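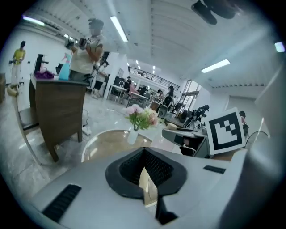
Our hand-held grippers lose their pose estimate and I am running out of things to blame. We have a set of them at the Pranholm site, white housing on this one, dark on some of the others, all logging to the same machine. One of them tracks nicely for a minute or two and then decides it has teleported. It's worst near the round glass table with the flowers on it, where the top throws the ceiling lights straight back up, and the glossy tile isn't much better. The square marker stays where it belongs the whole time, and the log still says the gripper jumped sideways by a hand's width.

What I have tried so far: cleaned the lens (twice, the second time with feeling), swapped the cable, reflashed the firmware, and redid the calibration with the printed board that came in the box. The calibration passed with a smug little green tick. Camera runs at 60 frames a second, exposure on auto. Battery makes no difference. Jaw width readings are fine, so it's only the position that wanders. The other units do it now and then, but this one has made it a career.

Is this a lighting thing, a calibration thing, or do I send it back to Malabanan and wait until July?

Posted by glasstable_victim

Begoña Casado

Probably lighting first, and something loose second. Do them in that order, as the first costs nothing.

Turn off auto exposure. When the lens swings past a bright reflection the camera darkens everything to cope, and for a few frames the tracker has hardly any detail to hold on to. It then latches on to whatever is left, and on a polished floor what is left is the reflections, which move when you move. Set a fixed exposure short enough that the ceiling tubes don't bloom, then raise the gain until the marker's black squares still have crisp edges. Grainy is fine. Smeared is not.

Throw a matte cloth over the glass for one test session. You don't have to live like that forever, but if the jumps drop off you have your culprit. Leave the flowers where they are. Trackers like fussy objects with lots of edges, as long as no fan is blowing them about.

Now the loose part. Your calibration was done with the gripper sitting politely on a bench, I assume. Hold the body in one hand and the camera mount in the other and try to twist. On ours (the Dradton cell, older housings) the two screws under the mount had backed out by half a turn, and you couldn't see it at all. You could only feel a faint click. Every quick wrist movement shifted the camera relative to the motion sensor, and the software wrote it down as travel. We had 95 bad recordings before anyone thought to pick up a screwdriver, and I include myself in anyone.

Take the screws out, clean the old thread locker off, put a small drop of the medium kind on, snug them down evenly and leave it overnight. Then calibrate again. If you calibrate first and tighten afterward you get to do it all twice, which I can also report from experience.

After that, a simple check: start with the gripper in a fixed cradle, walk a loop around the room, put it back in the same cradle and compare the start and end positions. Write the difference on a bit of tape on the cradle. When the number creeps up, go back to the screws.

flasham_nights

had the same thing, it was the usb hub. get a powered one

mr_torque_ish

The hub answer isn't as silly as it looks, but it's a different fault. A starved hub drops frames, so you'd see gaps in the timestamps before each jump. Open the log and look. If the frames arrive evenly spaced and the position still leaps, the hub is innocent and you can stop shopping.

I'd add one thing to Begoña's list. Check the size of the printed marker with calipers and compare it with the value in the config file. Somebody at our place reprinted one with "fit to page" ticked, and for weeks the whole room was slightly smaller than it really was. That gives you a steady scale error, so it won't explain a sudden jump by itself, but it makes every recovery after a jump land in the wrong spot, and then people start arguing about ghosts.

Also, don't wipe the lens with a dry shirt. I know you said you cleaned it. I am asking with what.

glasstable_victim

It was a shirt.

Update for whoever finds this later. Timestamps are even all the way through, 3785 frames in the worst recording and no gaps, so the hub stays. Fixed exposure got rid of nearly 60 percent of the jumps by itself. The mount clicked. I'd been holding that thing for weeks and never felt it, and now I can't stop feeling it. Thread locker is on and curing, I'll calibrate in the morning and do the cradle loop after that. Marker size matches the config, so no ghosts on that front.

Does the medium thread locker let go again without heat? The mount has a plastic collar and I would rather not melt it the next time this comes up.

Begoña Casado

Yes, with a proper driver and some patience. Small drop, though. If it's oozing out around the screw head, you used my first-attempt amount. Keep it off the collar too, some plastics crack when it touches them.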